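Nernton Allotment and Garden Society
Minutes of the regular meeting, December 5, 2023

Present: Verna Montoya (chair), Booker Kasprzak, Salamatu Aidoo, Desta Tamiru, Anika Sorensen (minutes)
Apologies: none

1. Minutes of the last meeting
Approved with one correction. The gate on the Cultham side was repaired by the town, not by Booker.

2. Water
Booker has the quote from Prernico for replacing the supply line along the lower path. It comes to $3,000 including the trench and two new standpipes. Salamatu asked if the price holds until spring. Booker will get that in writing. Members agreed to go ahead if it does, with work to be finished before the plots reopen.

The water is now off for the winter. Barrels should be emptied and turned over. Several on the upper rows are still full.

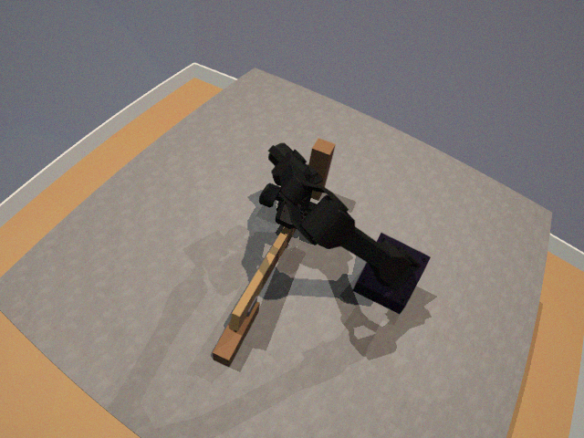 Desta asked if the old hose reels could be kept. Agreed to keep two and scrap the others.

3. Plots and waiting list
There are 14 names on the waiting list. Plots 11 and 12 have been given up and will be offered this month. Plot 12 has a lot of bindweed, so the first year's rent on it will be cut by half. Verna will write to the first two people on the list.

Desta reported that the shed on plot 11 leans badly. Booker will look at it and say whether it can stay.

4. Seed order
The joint order with Partington goes in after New Year. Anika has the forms. Onion sets and seed potatoes are on a separate sheet this time. Payment with the form, please.

5. Open day
Partington would like to hold theirs on the same weekend in June as ours. Salamatu will ask them to move it by a week. If they can't, we will share a poster.

6. Other business
The padlock code changes on the first of the month. Ask Verna for the new one.
Compost bay three is for leaves only.

Meeting closed at 8:40. Next meeting to be set by email.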